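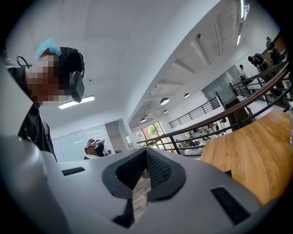 Upstairs by the rail, cap on, dome pendants behind.

How to clean high pendant lamps and the rail underneath (without a tower)

Quick one, writing this between jobs. People keep asking how we do the white dome pendants over the double-height bit, so this is the method. Works for any hanging dome shade you can't get to from a normal stepladder. Same rules for the handrail and the black balusters, bottom half of the page.

What you need

Telescopic pole, the longest you can handle without it whipping about
Microfibre dusting head that bends. The bendy bit matters, a straight one only does the sides
2 buckets
Washing-up liquid. Not much
Old sheets
Disposable cap, the thin sort. Dust comes down in lumps and you will be washing it out of your hair otherwise
Safety glasses

Before you start

Lights off at the switch. Leave them 40 minutes. Hot shades and damp cloths don't mix, and you can't see the dust with them on anyway.

Sheets over everything below, tables too. Wooden tabletops especially, drips leave rings. Tell whoever is working downstairs to move. Hạnh puts a chair across the foot of the stairs with a note on it, does the job.

The lamps

Work from the upper floor, standing well back from the rail. Feet on the floor. Never on a chair, never on the bottom bar of the railing. If the pole won't reach from there, it's a job for somebody with a tower, stop and ring them.

1. Dry first. Bend the head to match the curve of the dome and lay it on top. Drag slowly towards you. Don't flick.
2. Turn the head, do the far side. Shade will swing a bit. Let it settle before going back in.
3. Flex last, top to bottom, light touch. No pulling.
4. Shake the head out into a bag, not over teh edge.
5. Now slightly damp. Wring it till nothing drips, then wring it again. Keep off the fitting where the flex goes in.
6. Dry head again to finish or you get streaks on white.

Start with the furthest one while your arms are fresh. Leave the nearest till last. Arms go quicker than you'd think.

Flat ceiling panels and long strips: dry only. Same pole, head laid flat.

The handrail

Warm water, drop of washing-up liquid, cloth nearly dry. Go with the grain. Follow straight after with a dry cloth, dont leave it to air dry. Sticky patches where hands go, usually at the bends, want a second pass. No polish on a handrail, ever. It goes slippy.

Balusters

Boring. Old sock over your hand, damp, top to bottom, one at a time. Then along the horizontal bars. Black metal shows every smear so buff it after.

How often

Lamps twice a year, we do ours in May and again before winter. Rail every week. Balusters when Ignacio starts drawing in the dust with his finger.

Finishing up

Fold sheets inwards, carry them outside, shake. Sweep, then mop. Lights back on once the shades are bone dry. Check from downstairs as well, streaks show up from underneath that you'd never spot from the top.

Updated 12/10/2023, added the bit about the flex after Prasetyo asked.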